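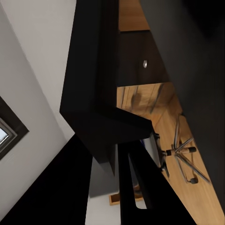 Figure 4. Pale wall and window with a thick dark frame (computer rendering). Source: Iltell image library.

4.2 Window frames and the use of electric light in the daytime

In the previous section we treated the size of the window and its direction. Now we turn to the frame, to which the earlier studies on home lighting gave only little attention. A frame takes a part of the opening, and a thick one takes more of it. When the frame is also dark and the wall beside it is pale, as in Figure 4, the difference between the bright glass and its border becomes strong. We wanted to learn if residents speak of this difference, and if it has a relation with the hour at which they switch on the lamp.

The material comes from the light diaries of 55 households in Astbridge and Imeck. The diaries were kept during April, when the days in both towns are already long but the sky is often covered. In total we received 631 entries which could be used. An entry was left out if the hour was missing, or if the resident was not at home before noon. Of the usable entries, 242 were written in homes with dark frames.

Residents with dark frames switched on the first lamp earlier than their neighbors with white frames, also when the windows had the same size. The effect was clear in Imeck and weak in Astbridge. We think that the streets can explain a part of this: Imeck is built more densely, and many living rooms there look at a wall across the street. On the Tse side of Imeck, where the houses stand open to the river, the two groups were almost equal.

The written comments must be read with care. Several residents called their room "gloomy" although our meter gave normal values at the table. Others complained of glare at the same window - sometimes on the same day. It seems that people judge the room by the strip of wall close to the window more than by the place where they sit and read.

One limit should be mentioned. Dark frames were more common in the renovated houses, and these houses have also newer glass. We did not measure how much light the glass lets through, so we cannot fully separate the two causes. Curtains are discussed in Section 4.3.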